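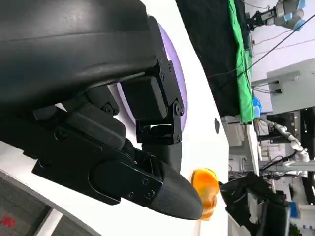 Re: [bridalsewers] Lining a silk crepe bodice, and the September trunk show

Hello all,

I've been meaning to answer this for days and kept getting called back to the cutting table, so please forgive me for replying to two threads in one message. I'll start with the lining question and get to the trunk show further down, for those who only want that part.

On Mon 25 May, Juver Bridal Workroom wrote:
> We have a bride who has fallen for a bias-cut gown in ivory silk
> crepe, cowl at the front, very low at the back. The pattern calls
> for the whole thing to be lined in silk habotai, also on the bias.
> Our toile hung nicely but the lining dropped at a different rate
> from the crepe, and now the hem is a dog's breakfast. Has anyone
> lined one of these and lived to tell the tale? Would you switch to
> a straight-grain lining in the bodice, or leave it floating? She is
> also asking for a detachable train and we're not sure where on earth
> we would attach it with so little back to work with.

Oh, I feel for you, I really do! I made my niece's gown in nearly the same style (hers was satin-backed crepe, a bit heavier than yours sounds) and I must have unpicked that hem more times than I care to remember. What saved me in the end was patience and a good strong hanger. I cut the skirt panels for both layers, basted a wide seam allowance, and let them hang separately for a full three days before I so much as looked at the side seams. The habotai dropped much further than the crepe. Had I joined them at the start I'd have been in exactly your position.

For the bodice, I'd go straight grain without a second thought, provided the lining stops at the waist or just under the bust. A cowl needs something steady behind it or it wanders off toward one shoulder as soon as the bride lifts her bouquet. I cut a little stay from silk organza, on the straight, and anchored the cowl to it with swing tacks on the inside. You can fiddle with the length of those tacks at the fitting until the drape sits the way she likes it. My old teacher used to sew a small covered weight into the lowest fold as well, and I still do, though I've stopped using the lead ones and have a tin of flat metal curtain weights instead.

Below the waist, let the lining float and leave it attached only at the top and at the zip. Hem it a good bit shorter than the gown. If your bride is a dancer, finish it with a narrow rolled hem and skip any horsehair, which will only announce itself through the crepe.
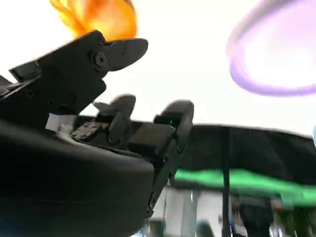

Now, the train. With a low back you've got two honest choices as far as I can see. One is to run a narrow waist stay inside the gown, grosgrain, firm but not tight, and bring tiny thread loops through at the side back seams so the train hooks on there. The weight then pulls on the stay and the crepe is spared. The other is to hang the train from the shoulders like a cape, which I think is gorgeous with a cowl, and it comes off for the reception in a jiffy. I did one of those in tulle last spring and the mother of the bride, who had been firmly against it, cried buckets.

Whichever you choose, please do test it on the toile with the real train fabric. I once tried a waist-hung train in a light polyester for the fitting and then made it up in duchess satin, and the poor girl could hardly stand upright. We sorted it out, but that was a very late night and a great deal of tea.

On buttons, as someone asked me off-list: yes, I still cover mine by hand, and yes, I still complain about it. The 18 on my niece's gown took me most of a weekend. The loops were rouleau cut from the same crepe, and I'd suggest starching the strips lightly before you turn them. It washes out of a sample beautifully, but do try it on your own silk first in case it marks.

Now to the September trunk show. Bandara has confirmed that we can have the long room on the upper floor again, the one with the lovely north light and the dreadful stairs. The hire comes to $487 for the day, and that covers the rails and the standing mirrors but not the steamers, so bring your own if you've got one you trust. Vavis is sending over a selection of laces and beaded trims to sell by the metre, and I'm told there will be coloured tulles this year too, which should please those of you who have been begging for something other than ivory. Last year's show brought in about 800 visitors over the day and the fitting rooms were a proper scrum, so I'm very keen that we book brides in by appointment for the gowns and leave the fabric tables open to everyone.

If you'd like to show a gown, write to me directly with the size it's made up in, whether it may be tried on, and whether you need a dress form. Each workroom can bring 3 gowns. I know that sounds stingy, but the room can only hold so many full skirts before we're all standing in one another's hems. Veils and headpieces don't count toward your limit, nor do jackets or wraps.

There's also the matter of the programme cover. I asked on the list whether people favoured a sketch this year over a photograph, and the answers have been coming in dribs and drabs.

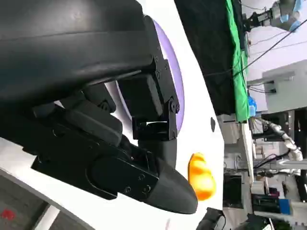

Altance wrote back that a sketch would be their choice every time, as long as it shows a real gown from the show and doesn't promise brides a waistline no one in the room has made. They also offered to letter the workroom names by hand, and asked whether we could print on a cream stock this time, the bright white having made every ivory gown look grey beside it. I thought that was very well put and I'm inclined to agree on both counts, but do shout if you feel otherwise.

Juver, let us know how the second toile goes, won't you? And if the cowl is still misbehaving after you've stayed it, bring it along to my place one evening and we'll pin it on the form together. I've got two forms that pad out nicely and a kettle that is never cold.

Warmly,
Angeliki

P.S. Whoever left the good pinking shears behind after the veil workshop, they're in my button drawer, and I haven't used them on paper.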